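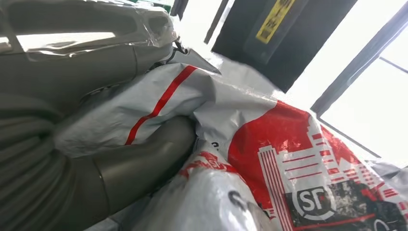
4.2 Soft mailing bags

Soft mailing bags made up the largest group of parcels in the study. Of the 1,638 items logged at the Ivutia sorting room, more were plastic bags than cartons, padded envelopes and tubes combined. This section describes how the bags behave on a table and how their shape affects the time a worker needs to find the label and put the parcel in the right tray.

A carton has six faces and rests on one of them. A bag takes whatever shape its contents and its last handling gave it. When the contents are small compared with the bag, the spare film gathers into folds, and the folds hide part of the printing. The bags in our sample carried two kinds of printing: large areas of color put on by the courier at the factory, and small text, either printed directly on the film or on a stuck-on label. The large areas stay easy to recognize when the bag is crumpled. A red panel with a skyline drawing and a logo can be named from across the room even when a fold runs through it. The small text suffers far more. A single crease across a line of characters was often enough to make a worker pick the bag up and pull it flat before reading.

Figure 3 shows the posture of two bags of this kind as they lay together, one in front of the other. We call this arrangement an overlap if the front bag covers any part of the printing on the bag behind it, and a contact if the two only touch. Overlaps were coded separately from creases, although both hide text, because a worker clears them with different movements. An overlap is cleared by sliding or lifting the front bag. A crease is cleared by pulling at two corners, and it tends to come back when the film is let go.

Glare was the third cause of delay. Polyethylene film is glossy, and under the ceiling lights each fold returns a pale highlight. On white film the highlights are hard to tell from the base color and can wash out thin gray or black print. Workers dealt with this by tilting the bag toward themselves. Kvam's earlier count at the Broltden depot did not treat glare as a separate code, so our figures for tilting cannot be set beside his.

Each bag was handled by one of 12 workers, who were told to work at their normal pace. Bags were tipped onto the table from a tray and were not straightened first. We set aside 100 bags for a second coding by Edvin Kvam, who had not seen the first set of codes. The two codings differed mostly on shallow creases, where one coder judged the text readable and the other did not. These cases were kept in the sample and marked as uncertain.

Bags from the Kaewkla route were packed more tightly and had fewer deep folds. Those from the Wadier route often held a single flat garment in a bag made for something larger, and they accounted for most of the repeated pulls. Bag size relative to contents was therefore entered as a variable in the model described in Section 4.3.

Figure 3. Soft mailing bags of white printed film, with creases and highlights.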